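Worktable inspection, Room 9, Clerketen building
Form 292, monthly round, December
Surface type: matte white top

1. Top surface, general condition: PASS
Comment: Light scuffs and faint smudges. No action under this form. Scuffs are recorded only when a fingernail catches on them.

2. Top surface, level: PASS
Comment: Checked with the short level in both directions. Left rear foot turned in a quarter turn at the previous round and has held.

3. Edges and corners: PASS WITH COMMENT
Comment: Edge strip lifting slightly at the rear corner nearest the door. Re-glue before the next round. Work order 711 opened with Hakala.

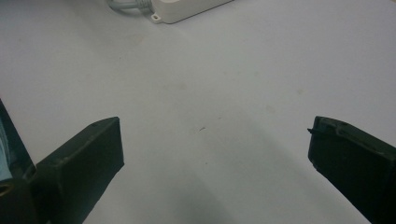
4. Legs and fasteners: PASS
Comment: All bolts tight. One washer replaced with the same size from stock.

5. Lighting over the table: PASS
Comment: No flicker after ten minutes on. Diffuser wiped down.

6. Power strip and cords: FAIL
Comment: Strip under the rear rail has a cracked switch cover. Tagged and unplugged. Replacement to be drawn from the Lendesico cabinet, shelf 2. Do not put the old strip back in service.

7. Cleaning: PASS WITH COMMENT
Comment: Use neutral cleaner and a soft cloth only. Scouring pads dull the finish and are not to be kept in this room.

8. Floor clearance on all sides: PASS
Comment: Walkway clear to the exit.

Open items: 3 and 6. Recheck item 6 by Sunday. Copy to Gondora site file.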